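동네 재사용 가게 '하론', 이번 주 토요일부터 봉투값 받는다

2025년 2월 11일

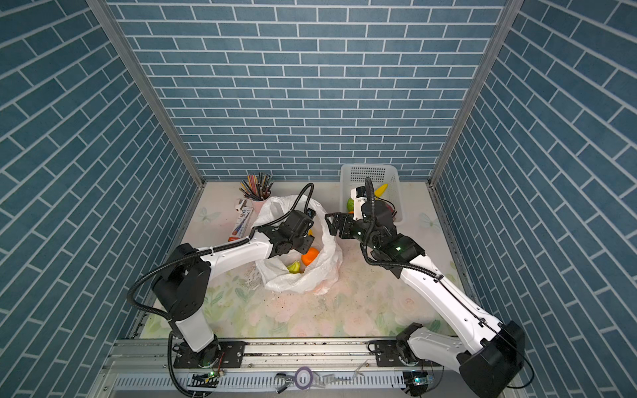

우리 동네 사람이라면 하론(Haron) 한 번쯤은 가 보셨죠? 시장 뒷골목에 있는, 헌 그릇이랑 천 조각이랑 남은 벽지 같은 걸 파는 그 가게요. 저는 거의 매주 갑니다. 살 게 있어서 가는 건 아니고요, 그냥 구경하러 갔다가 꼭 뭘 들고 나와요. 지난주에는 접시를 사러 갔다가 식탁보를 들고 왔습니다.

그런데 이번 주 토요일부터 계산대에서 주던 공짜 비닐봉투가 없어진다고 합니다. 어제 퇴근길에 들렀더니 문 앞에 안내문이 붙어 있더라고요. 봉투가 필요하면 한 장에 114원을 내야 한답니다. 왜 하필 114원이냐고 물었더니 가게를 운영하는 튀라 이삭손(Tyra Isaksson) 씨가 막 웃으면서 "들여오는 값 그대로예요. 10원도 안 남겨요"라고 하셨어요. 현금 손님은 잔돈을 어떻게 하냐니까 110원만 받겠다고 하시고요. 그럼 그냥 110원이라고 써 붙이면 될 텐데, 그건 또 싫으시답니다!

장바구니를 가져오는 손님은 물론 돈을 안 냅니다. 집에 쌓아 둔 봉투를 가져와도 되고, 남는 게 있으면 입구 옆 상자에 넣어 주면 다른 손님이 그냥 꺼내 쓸 수 있어요. 단, 깨끗한 것만요. 생선 담았던 봉투는 제발 넣지 말아 달라고 안내문에 큰 글씨로 적혀 있었습니다(누가 넣은 적이 있나 봐요).

반응은 좀 갈립니다. 제가 서 있는 동안에도 한 아주머니가 "무거운 걸 사 주는데 봉투 한 장을 못 주냐"고 한참 말씀하셨고, 뒤에 있던 학생은 진작 했어야 한다고 하더라고요. 저는 뭐, 둘 다 이해가 갑니다. 그릇은 정말 무겁거든요. 신문지로 싸 주는 건 그대로 공짜라고 하니 깨질 걱정은 안 하셔도 됩니다.

길 건너 철물점 프레넥스(Prenex)도 같이 할 줄 알았는데 거기는 아직 계획이 없답니다. 대신 빵집 피브스카(Fivska)는 8월부터 종이봉투만 쓰기로 했대요. 저는 그 집 호밀빵을 비닐에 넣어 두고 며칠씩 먹는 사람이라 그 소식이 더 걱정입니다. 종이에 넣으면 이틀이면 딱딱해지는데 말이에요. 빵집에 물어보니 집에서 옮겨 담으라고 하네요. 네, 그래야죠.

하론이 작년 겨울에 손님들한테 설문지를 돌린 것, 기억하시는 분 계실까요? 저도 썼는데 까맣게 잊고 있었어요. 81명이 답을 냈고, 봉투값을 받아도 괜찮다는 쪽이 더 많았다고 합니다. 정확히 몇 명이었는지는 종이를 어디 뒀는지 모르겠다며 안 알려 주셨어요. 찾으면 벽에 붙여 놓겠다고는 하셨습니다.

봉투 얘기만 하고 나오려다가 하나 더 들었는데, 이번 토요일에는 식탁보랑 커튼 천을 따로 모아 판다고 합니다. 한 장에 4천 원이고, 두 장을 사면 천으로 만든 장바구니를 하나 끼워 준대요. 장바구니는 수량이 많지 않아서 오전에 오는 게 좋다고 하셨어요. 꽃무늬가 제일 먼저 나간다니까 노리는 분들은 서두르세요. 저는 문 열자마자 갈 겁니다.

가게는 평소처럼 오전 열 시에 열고, 일요일은 쉽니다. 주차할 데는 없으니 시장 공영주차장에 대고 걸어오시고요. 남은 벽지 코너는 안쪽으로 자리를 옮겼습니다.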